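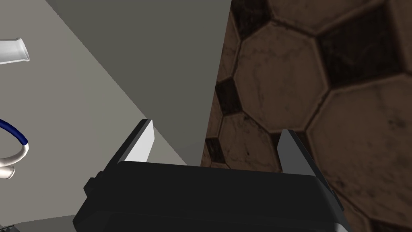

Computer rendering of an open two-finger gripper.

Junior hockey should publish its injury return rules

By Remedios Pacheco
6 Apr 2021

The Clallmont junior league asks a great deal of the families who register with it. Parents sign a conduct agreement, a travel agreement and a medical release before a player is given a sweater. What the league does not give them in return is a written account of how an injured player is cleared to skate again. That omission should be corrected before registration opens in July.

At present each club sets its own practice. In Trevotley, a player who leaves a game with a suspected head injury is held out until a physician signs a form, and the form goes to the club office. In Mathur, the decision rests with the head coach after a conversation with the family. Both clubs believe they are acting responsibly, and there is no reason to doubt their sincerity. The difficulty is that the same injury, suffered on the same night, may keep one player off the ice for 11 days and another for a single practice.

Coaches are poorly placed to carry this burden. A coach in the last weeks of a season has a roster to fill and a standing to protect. Even the most careful among them will hear a defenseman say he feels fine and will want to believe it. Players of 14 are not reliable witnesses to their own condition, particularly when a playoff place is at stake. A published rule would relieve the coach of an argument that ought never to take place on the bench.

The league office has replied to earlier requests by pointing out that clubs are independent bodies with their own insurance. This is correct as far as it goes. The same clubs, however, accept a common rulebook on equipment, overage players, ice time in exhibition games and the length of the warm-up. That rulebook runs to 89 pages. It specifies the color of the tape permitted on a goaltender's stick. It can surely accommodate a page on the return of injured players.

Such a page need not be complicated. It should name the injuries for which medical clearance is required and state who may give it. It should provide for a graduated return, beginning with light skating and moving to full contact only after the player has completed each stage without symptoms. It should require that the visiting club be bound by the same terms as the home club, so that no team gains an advantage by being less strict.

There will be objections on the ground of cost. Some families live far from a clinic, and an additional appointment means a day's lost wages. The objection is a serious one and the league should meet it from its own funds. The Grarneo tournament produces a surplus in most years, and a modest share of it could be set aside to reimburse families for clearance visits. Spending of this kind would be easier to defend than another set of banners for the rink.

A second objection holds that strict rules encourage players to hide their injuries. Some will. They do so already, under the present arrangement, and they are helped by the uncertainty over what will happen if they speak up. A player who knows that reporting a sore shoulder leads to a defined process, with a defined end, has less to fear than one whose place depends on the mood of the dressing room.

The proposal now before the member clubs has the support of 3 of them. It deserves a full vote, with the result recorded by club, and the text should be sent to every registered family beforehand. Parents who are asked to sign a medical release are entitled to read the rules under which it will be used.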